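Stundivley Slow Cooker Recipes

A plain text collection of recipes for slow cookers and electric pressure cookers, with one file per recipe and a single index. It started as a folder of notes kept next to the stove and was moved into a repository when the notes got hard to search. Last full check of the index: 16th October.

Contents

The recipes folder holds 72 recipes. Of these, 24 are soups and stews, 16 are bean dishes, and the rest are a mix of braises, grains, sauces and a few desserts. The notes folder has longer write-ups on soaking beans, thickening sauces and converting stovetop recipes. The index file lists every recipe with its title, cooker type, servings and total time.

File format

Each recipe is a text file with the same fields in the same order: title, source, cooker, size, servings, prep time, cook time, ingredients, steps, storage. Leave a field blank if you don't know the value. Don't delete it, or the index script will skip the file.

Weights are in ounces and pounds, liquids in cups. Older recipes from the Bíró set were written in grams and have been converted. The original numbers are kept in brackets after each ingredient, which is handy for the dumpling recipes, where rounding makes the dough too wet.

Cook time means time at pressure or time on the stated setting. It does not include warming up or releasing pressure. For a full pot of soup, add some 24 minutes to the pressure cooker times.

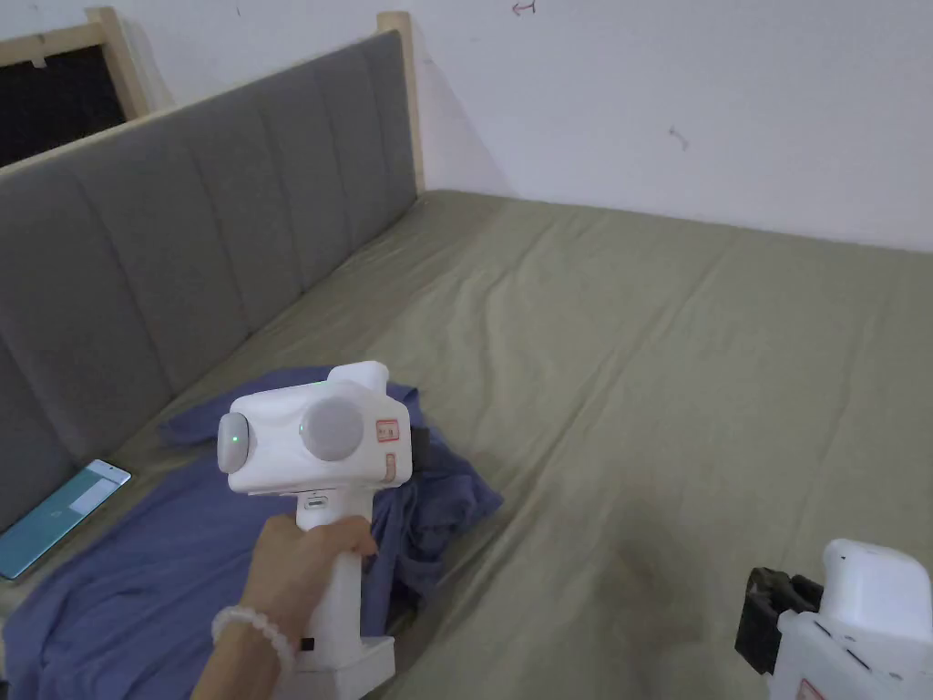
Hand grip with bead bracelet, olive-green sheet underneath.

Cookers used

Most slow cooker recipes were tested in an 8 quart Jernavard with an oval crock. It runs hot on the low setting. If yours is newer or smaller, check meat dishes an hour before the time given. The pressure cooker recipes were tested in a Cekness with the standard lid. Quick release and natural release are marked in the steps, and where neither is marked, use natural release.

Anything tested in a different pot says so in the cooker field. The rice pudding and both of the lentil soups have been made in each type and have two sets of times.

Using the index script

Run the script from the top folder. It reads every file in recipes and writes a new index, replacing the old one. To list recipes for one cooker only, add the word slow or pressure after the script name. There is no search by ingredient yet. A plain text search across the folder works well enough for now.

Known problems

The chickpea curry calls for two cans of tomatoes in the ingredients and one in the steps. One is correct. Servings are missing for several of the sauces. The storage field in the January batch was filled in from memory and says "freezes well" for potato dishes that go grainy when thawed. These are being fixed one at a time.

Adding a recipe

Copy the blank template, fill it in and save it under a short lowercase name with hyphens. Cook the dish at least twice before sending it. Changes to existing recipes are welcome too, but put the old time or amount in the notes line so it can be compared.

License

Free to copy, print and change for home use. Please keep the source field if you pass a recipe on.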